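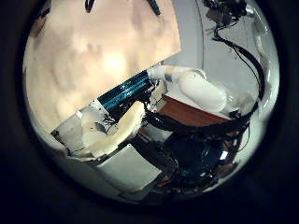
Teaching by demonstration, handout 3: teleoperating two arms
Module lead: Natalia Chávez

Last week covered kinaesthetic teaching, where you hold the arm and push it through the task. This week the operator stands away from the robot and drives it with the Gruvier handsets. The robot records joint angles, finger commands and every camera stream, and the learning code sees only what was recorded. Before you start, spend five minutes with the wrist view alone. It is circular and strongly curved, so a straight link looks bent near the rim, and the gripper's own white fingers take up part of it with cables behind them. You will be tempted to drive from the room view. Try to use both.

The task for this session is the bouquet and the vase. It was chosen because dried flowers are light, awkward and easily damaged, and because small errors at the grasp become large ones at the flower heads.

Terms

Episode: one recording, from the home pose to the release.
Clutch: the thumb button that frees the handset, so you can move your hand without moving the arm.
Retry: a second attempt at a grasp within the same episode. Retries are kept and labelled.
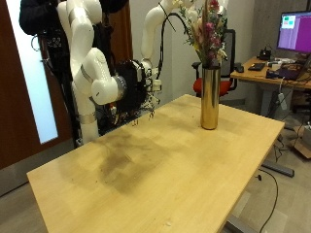 Start each episode from the home pose and wait for the tone. Move in at a steady pace. If you need to stop and think, stop fully, then carry on. Slow drifting is harder to label than a clean pause. Keep the second arm clear unless you are using it.

The Ross set from August holds 363 episodes, of which 58 were rejected. Most rejections came from operators who pressed the clutch in the middle of a grasp.

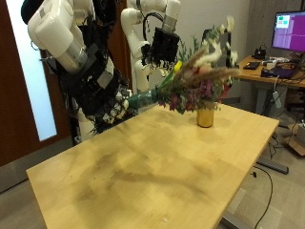 Where you grip decides how the rest of the episode goes. Hold the flowers by the stems and leave the heads free. With the bouquet lying level, as it is here with the hand closed round the stem end and the blooms over the vase, you still have to turn the wrist before the stems can go in. Plan that turn before you close the fingers. A grip that feels safe can leave the wrist with no room to rotate.

Written work

Record 8 episodes per pair and swap operator after the fourth. Label the approach, grasp, turn, insertion and release in Prinach. Write one page on the episode you would leave out of a training set, with your reasons. Hand in by Monday, before the lab opens.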